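Grollow Community Hall Users' Group
Minutes of the Spring Meeting
Held 2023-03-10 in the small meeting room

Present: representatives of the regular hall users, the bookings desk, and the Furuvell board.
Apologies: the choir and the Saturday market.

1. Minutes of the previous meeting
Accepted with one correction. Under item 5, "north door" should read "north fire door". No other matters arising except those covered below.

2. Heating and hot water
The boiler was serviced by Rácz in the first week of March. The report lists a worn circulation pump and a pressure valve that is within tolerance but near the end of its service life. The quotation for the pump, fitted, is 2,538. The board had set aside 2,000 for heating work this year. The difference can be met from the repairs reserve without affecting the roof allocation.

It was asked whether the pump could be deferred until the fall. Rácz advises against running it through another heating season, but sees no objection to a summer replacement. Supply time for the part was not stated in the quotation.

Agreed: accept the quotation, work to be scheduled outside booked hours.
Action: bookings desk to send Rácz the dates on which the hall is closed, and to ask for the supply time in writing.

3. Booking system
The move to Cultota was completed in February. Recurring bookings transferred correctly apart from those that cross midnight, which appear as two entries and are invoiced twice. The supplier has acknowledged the fault. Until it is corrected, affected invoices will be adjusted by hand before they go out.

Users reported that the confirmation message does not state which room has been booked. This is a template setting and can be changed locally.

Action: bookings desk to amend the template.

4. Kitchen and shared equipment
The inventory sheet on the inside of the pantry door is out of date and will be replaced. Shared utensils are to go back in the second drawer after use, and serving items in the cupboard to the left of the sink. Groups bringing their own items should label them. 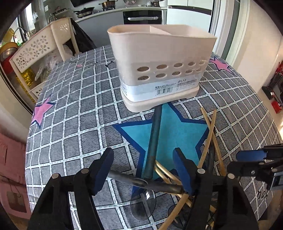 Utensils on a table with a star-patterned gray cloth (item 4).

The dishwasher is leaving residue on glassware. The salt reservoir was found to be empty and has been refilled. If the residue continues, the water hardness setting will be checked against the manual.

It was proposed that the kitchen be charged separately from the main hall. Views differed. Groups that use only the kettle considered a full kitchen charge out of proportion — a reduced rate for hot drinks only was suggested. Deferred to the next meeting pending figures.

Action: Furuvell board to prepare a comparison of the two charging methods.

5. Floor of the main hall
Scratches near the stage are attributed to the stacking chairs, several of which have lost their rubber feet. Replacement feet come in 2 sizes and both are needed. Chairs without feet are to be set aside against the back wall of the chair store and not put out.

Resealing of the floor was discussed. The sealant requires two days without foot traffic and adequate ventilation. No decision was taken.

6. Parking and access
The loading bay has been blocked on several evenings. The painted markings are worn and will be renewed when the weather permits. Hirers are reminded that the bay is for unloading only, and that the access path to the north fire door must be kept clear — this is a condition of the insurance.

7. Any other business
The piano will be tuned before the end of March. The lost property box will be emptied at the same time; unclaimed items go to the charity shop.

A request for a second noticeboard in the entrance was approved, subject to the board's existing limit on wall fixings.

8. Next meeting
Date to be circulated through Cultota. Items for the agenda should reach the bookings desk one week beforehand.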